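Give Me Back the Knob

September 2019

My stove died in December, after a long life, and I bought a new one from Jakon. It has a flat glass front with no knobs on it. To turn on a burner I touch a circle, wait for a beep, touch a plus sign, and keep touching it until the number is what I want. If my finger is damp, nothing happens. If I wipe the glass with a cloth while something is cooking, the stove beeps and sometimes shuts itself off.

The old stove had a knob for each burner. I could turn one down while looking at the pot. I could tell from across the kitchen, by which way the knobs were pointing, whether I had left something on. My mother had the same kind and so did her mother, and none of the three of us ever opened a manual to boil an egg.

I am 66 and I know how this sounds. People my age are supposed to complain about new things, and younger people are supposed to wait until we finish. But I am comfortable with a computer. I pay my bills on my phone and I like it. A phone has to do a thousand different jobs, and a screen that can change its face is a good answer to that. A stove has one job. So does a thermostat, a washing machine, a car heater and an elevator. For those I want a thing I can push or turn, and I think most people do, whatever age they are. 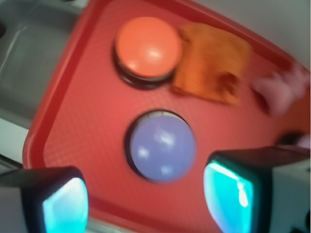
An orange push button on a red tray.

Consider what a good button does. It stays where it was yesterday. You can find it by feel. It moves when you press it, and the movement tells your hand that the press counted. You can rest a finger on it while you make up your mind. A touch screen does none of this. It can't be found by feel, and resting a finger on it is the same as pressing it. The maker has to add a beep to replace what your finger used to know, and then the kitchen is full of beeps. Mine has one for on, one for off, one for done, and one I have not identified.

The worst place for this is the car. I rented one last spring to drive from Loslow to Lirkport, a trip I have made for years in my own car, which is old enough to have dials. It rained the whole way and the windshield fogged. In my car I reach down and turn the left dial all the way over. In the rental I had to press a picture of a fan on the screen, which opened a page, and on that page was a smaller picture of a windshield, which I could not find without looking. I looked for longer than I should have. There was a truck in front of me. I pulled off at the next exit and sorted it out in a gas station parking lot, and then I drove on with the fan at full blast for the rest of the trip. I preferred being cold to going back to that page.

It is against the law in many places to read a text message while driving. It is perfectly legal to sell a car in which you have to read a menu to clear the windshield. I don't understand how both of those can be true, and I have not heard a good explanation from anyone who sells cars.

I asked the salesman who sold me the stove why none of the models had knobs. He said the glass front was easier to clean. That is true, and I will give it to him. You wipe it once and you're done -- provided everything is turned off. He also said that it was what customers wanted. I asked which customers, and he said it was the trend. I have heard that answer in other stores about other things, and it always seems to mean that the choice was made before the customer walked in.

My own guess is money. A knob has a stem and a spring and something behind it that has to be put together by somebody. A sheet of glass can go on every model in the line. The maker can decide late what the controls will be, and can change its mind later. I don't think this is wicked. Companies save money where they can, and some of that may even reach the price tag. I would only like them to say so, and stop telling me that the flat panel is a luxury. I paid extra for it.

There is a fair argument on the other side. A screen can be set to large type, it can switch languages, and it can show you what has gone wrong in a sentence where the old machine showed a blinking light. My neighbor across the hall grew up speaking another language and set her washing machine to it the day it came. No panel with words printed on it could have done that for her. I would not take it away. Put a small screen on the washing machine for messages, and put a dial next to it. The two get along fine. For years my microwave had both, a little window with numbers and a fat dial to set the time.

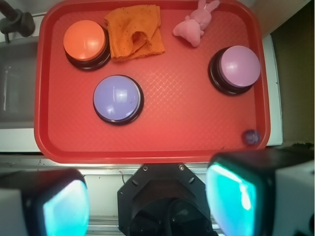 Controls ought to be easy to tell apart, and this is where even the makers who still use buttons have lost their way. The dishwasher in our building's common kitchen has 12 of them in a row, all the same gray, all the same size, with little symbols that look like weather. Everyone who uses it presses the one on the far left and hopes. Color would help a great deal, and it costs next to nothing. Set an orange button, a lavender-blue one and a pale pink-purple one on a red tray, each with a domed cap on a black base, and a person can be told "press the orange one" and get it right the first time. Add different shapes for people who don't see color well, or some raised marks for people who don't see at all, and you have covered nearly everybody.

That last group should weigh more than they do. A friend of mine has been losing her sight for several years. She lives alone on Lloyd Street, she cooks, and she intends to go on cooking. When her stove goes, she will have a hard time replacing it with something she can use. She has already stuck dots of glue on her microwave so that she can find the start pad, and she showed me how she counts across from the edge of the oven panel with her thumb. That works until her thumb brushes the wrong spot and sets the timer. She had no trouble with her old oven. She knew by the angle of the knob. The change to glass took something away from her that she already had, and it was sold as progress.

I notice that the people who do dangerous or serious work have mostly kept their buttons. The crane on the lot behind my building is run with levers. The bus I take to Loslow has a big plain switch for the door. When something has to work the first time, with gloves on or in the dark, it gets a part that moves. I don't see why supper should be held to a lower standard. A pot of hot oil is serious enough.

So here is what I would ask for. Any stove should have a way to turn off each burner that can be found by feel and that works with a wet hand. Any car should let the driver clear the windshield, change the heat and turn down the radio without looking away from the road. Elevators should have buttons that go in when you press them. Stores should keep at least one model with knobs on the floor, plugged in, so people can try it beside the glass one and choose. I would be glad to see the first two written into law, and the others I would leave to common sense for now.

Until then, shoppers can do a little. Ask for the model with knobs, even if you know they don't carry it. Salesmen do pass these things along when they hear them often enough. Try the controls with your eyes shut before you buy. You will get a look from the other customers, but it takes less than a minute, and I wish I had done it before I signed for mine. The return period on the Jakon was seven days, and I spent most of that thinking I would get used to it.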